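Print this entry | E-mail this entry

Workshop notebook – battery bench, Tarnlow
November, started 7:40 am

Carrying on from the last entry. The Lidine cell has been on battery changes since the start of the month and I want to get down what has shifted for the people on the bench before we all forget how it used to run.

Old way: handhelds came back from the floor in a tote, whoever was on the bench opened the compartment, swapped the AAs, closed it up, wiped it down and signed the sheet. A busy shift was 200 units. Sore thumbs by lunch, and the sheet was usually filled in at the end from memory.

Now the arm does the opening and the swap, and one of us sets up, watches and handles what it can't. Target for the trial is 100 units a shift. We have gone over that twice. The rest still go through by hand at the second bench.

What changed for us:

Sign-off moved. The person at the cell signs for the unit, even if they never touched it. Two people have said they don't like that. I've asked Nathalie MacLeod to take it up with Van Beek before the trial is extended, and she has it on her list.

Breaks. The cell doesn't stop at 10, so somebody has to stay. We tried staggering by 15 minutes and it was fine, but the bench is quieter and people have noticed they don't sit down together any more. Worth raising.

Skills. Reading a fault on the Prarkex controller is new to everyone. Three of us can clear a grip fault without calling anyone. The other shift has one person, who is away next week. Need to sort that today.

Grip faults are still the main nuisance. The fingers hold a round screwdriver handle well enough if it goes in upright and centred. If it goes in crooked it can turn under load, and then the tip wanders off the screw. I've taped a line on the tool rack at the height where the jaws should close. Crude, but leave it there please.
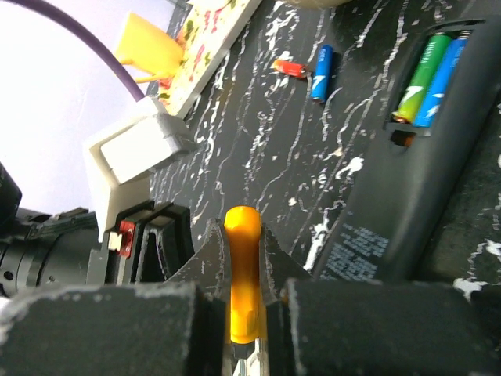 Loose batteries are the other thing. Old and new look the same once they are on the table, and by hand you always knew which was which from the pocket you took them out of. With the arm you don't. Agreed with the afternoon shift: dead cells go straight in the tub, and anything of unknown origin gets the meter before it goes near a handheld.

11:20 – Nathalie came by. Van Beek will pay for a second training session, here at Tarnlow, on shift time. She also said no hours are coming off the bench this year. I asked for that in writing so I can pin it up.

2:15 – one grip fault since lunch, cleared without a restart. Changed the close delay from 2 to 3 and left it there overnight.

To do
– training names to Nathalie
– new label for the dead cell tub
– ask Lidine if the fault log can print in plain words
– break roster, try both benches stopping together for a week

Comments (2) | Shares (0)

Battery bench notebook, Tarnlow workshop. Questions to the bench lead. Back to top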